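Ollaldale Residents Question Bament Power Savings Claim

OLLALDALE, September - The Ollaldale Ratepayers' Group today asked Bament to show how it arrived at the savings it has promised 1041 local households under its new night rate plan.

Bament says customers who shift their laundry and water heating to after 11 p.m. will save $400 a year. The group has read the company's five-page summary and could not find the math.

"That's a big number with very little under it," said Elsa Mustonen, who chairs the group. "We asked which homes they measured and for how long. We got a brochure back."

The trial behind the claim covered 37 homes in Brokimwood, most of them with electric heat. Many houses in Ollaldale burn gas.

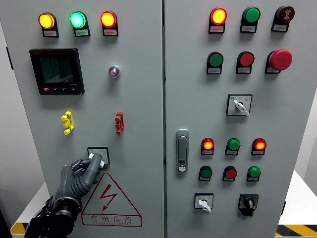 What the group wants

Full trial results, month by month, before the sign-up period closes. A plain statement of the daytime rate, which the summary leaves out. And a way to leave the plan without a fee - Bament has so far said only that it is "looking at options."

The group is not telling anyone to refuse the plan. It suggests waiting.

Contact: Darius Avotiņš, Ollaldale Ratepayers' Group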